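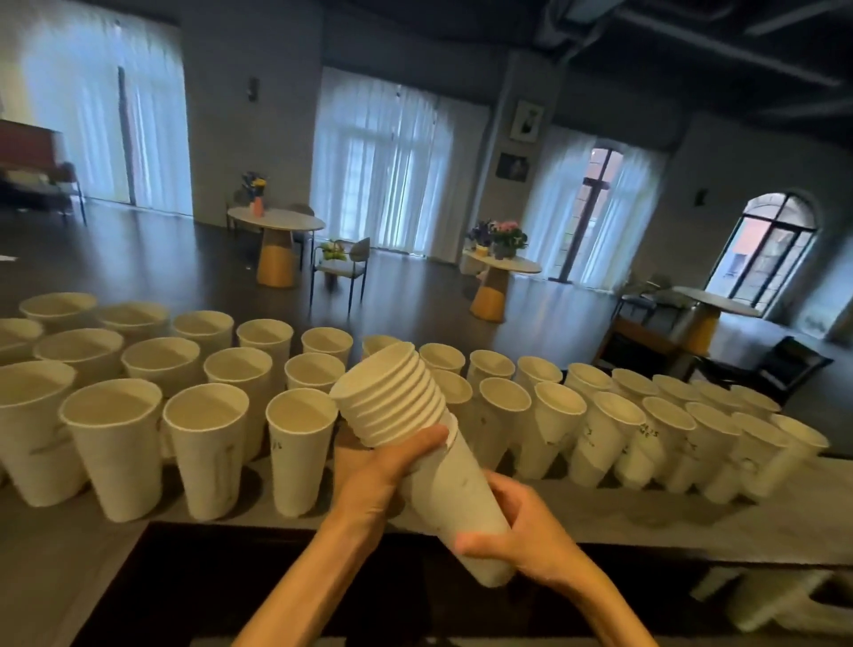 Ermanno Negri

3.2 Seam slippage in lined polyester dress shells

Shell fabrics were cut from a single roll of sheer polyester supplied by Vallivis and sewn to a plain-weave lining at the neckline and armholes only. The hem was left free, as in most ready-to-wear dresses of this type. Specimens were taken from the side seam, the waist seam and the back zipper seam, and each was conditioned overnight before testing.

All seams were sewn with a lockstitch at two stitch densities. Slippage was read as the opening of the seam, in millimeters, under a load of 80 N applied at right angles to the stitch line. The load was held, released, and the reading repeated after a rest of 300 seconds. Krawczyk used a shorter rest, so his recovery values are not directly comparable with ours.

Figure 2 sets the opening against seam position for both densities. The waist seam opened most in every group. The difference between the side and zipper seams was small at the higher density and fell within the error of the gauge. French seams from the Eltby pattern block performed better than plain overlocked seams, although they added bulk at the underarm, where two wearers in the fitting trial reported rubbing.

Lining attachment had a clear effect. Where the lining was cut with less ease than the shell, it took up part of the load and the shell seam stayed closed for longer. Poojary reported the same effect in acetate linings. We did not test stretch linings, and the results should not be applied to bias-cut skirts, in which the yarns meet the seam at a different angle.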